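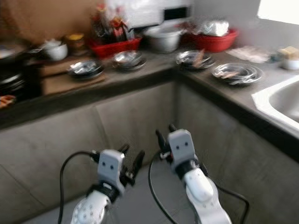
Section 6. Clearing the counter after a meal

Welcome back! By now your Nirberg two-arm unit should be standing at its mark and switched on. If it isn't, please go back to Section 5 before you read any further.

People often ask us whether a machine can do the washing up yet. The fair reply is that it can manage parts of it, slowly, with a grown-up in the room – moving dishes towards the sink is a sensible first chore, and scrubbing is best left to you for now.

Before you begin

1. Turn off the hob and let every pan cool. Put scissors and knives away in a drawer.

2. Check that both grippers open fully and that nothing is caught between the fingers. The sink and the front edge of the counter should be within easy reach.

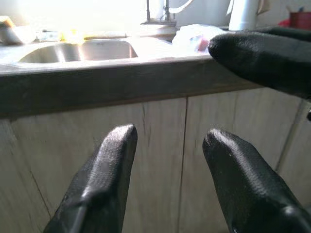 3. Scrape any leftovers into the bin. The unit can't tell a scrap of food from a spoon with any certainty.

4. Set the arm speed to 10 for your first 19 runs, however tempted you may be to hurry things along.

Chopsticks and stacked dishes

5. Choose "Long items" from the chore menu. Chopsticks are harder than they look, being thin and inclined to roll, so do let the gripper close completely before the arm lifts. 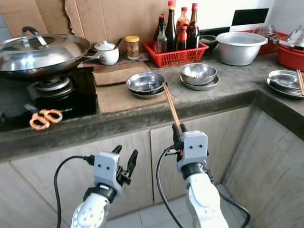 Keep stacks low as well, with no more than two dishes in each while the unit is learning your kitchen. Our trainer Zlata Lysenko starts every new owner on metal bowls, and we'd suggest you do the same.

Caution: the fingers are not sealed. Never let them go below the rim of a filled sink.

Note: strong sunlight through a window can confuse the wrist cameras. Shiny basins make matters worse.
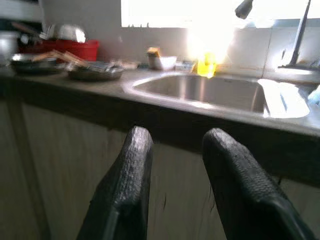 A blind pulled halfway down is usually enough. If the unit still pauses for longer than 300 seconds, press Hold, move the nearest dish a little by hand and press Resume.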